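Print this release
E-mail this release

Brarkmont Issues Revised Guidance on Open Metal Bins for Mixed Small Items

BRARKMONT, September - Brarkmont has released a revised edition of its guidance for sites that keep mixed small items in open rectangular bins. The document covers bin condition, floor wear, drain and fixing holes, item spacing and the order in which a bin is filled and cleared. It replaces the previous edition in full and applies to all bins in the Sternent range, painted or unpainted.

The revision follows a review of bins in daily use at 6 sites. Reviewers recorded the state of the walls and floor of each bin and compared the results with the limits in the earlier edition. Most of those limits dealt with new bins and gave little help in deciding whether a worn bin could stay in service.

"The old text treated any loss of paint as a defect," said Zewditu Tefera, who edited the new edition. "A bin in regular use loses paint on the inside walls first, then on the floor. We wanted inspection staff to have a clear line between surface wear and damage that affects the items."

Under the new guidance, scratches, scuffs and cloudy marks on the floor are classed as surface wear. Paint rubbed away from the inside of a wall is also surface wear, provided the exposed metal is smooth to a gloved fingertip. A bin is to be withdrawn if it has a raised burr, a split seam, a dent that rocks a flat item, or flaking paint that transfers to the contents.

Holes in the floor are covered in a separate section. They may be left open where the smallest item in the bin is larger than the hole. Where it is smaller, a plug must be fitted from below so that the floor stays level. Tape is no longer accepted as a cover, as its edge lifts and catches thin items when they are slid across the floor.

The section on contents has been rewritten. Items are to be placed in a single layer where space permits, with a clear area left at one end of the floor for sorting. U-shaped and forked items need particular attention because narrow pieces can settle between the prongs. Staff should check the opening of each such item before it is counted or moved, and record a trapped piece as a separate item. Light-colored pieces with stains or brown marks are to be noted as marked on the contents sheet and returned to the bin unless the site has its own rule.

Bins with sloped walls hold less at floor level than at the rim. The revised fill tables are therefore based on floor area, and the rim measurement has been dropped. Sites using the older Priria sheets should discard them. A fill table is provided for each of the 9 standard bin sizes.

Inspection intervals have changed as well. A bin is now checked after every 1000 item movements or at the end of the month, whichever comes first. The check has 7 steps and is recorded on one page. The former two-part form may be used until existing stock runs out.

Bujar Mujić, who led the site review, said the single-page form was tested alongside the old one. "The entries people skipped were the ones that asked for a written description of the wear," he said. "Those are now tick boxes, with one line for remarks. The withdrawal criteria are printed on the back."

Workneh will supply replacement bins and floor plugs under the existing terms. Orders should state the bin size, the wall color and whether plugs are needed. Withdrawn bins may be repainted once, after which they must be marked on the outside of the rear wall.

The guidance, fill tables and inspection form are available to registered sites on request.

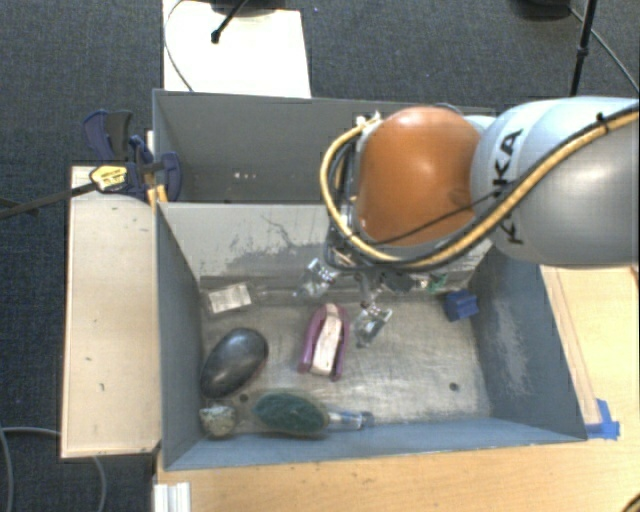 Requests for printed copies should include the site name and the number of bins in use. Comments on the new edition will be collected until the next scheduled revision.

Contact: Brarkmont Press Office | Copyright Brarkmont. All rights reserved. | Back to top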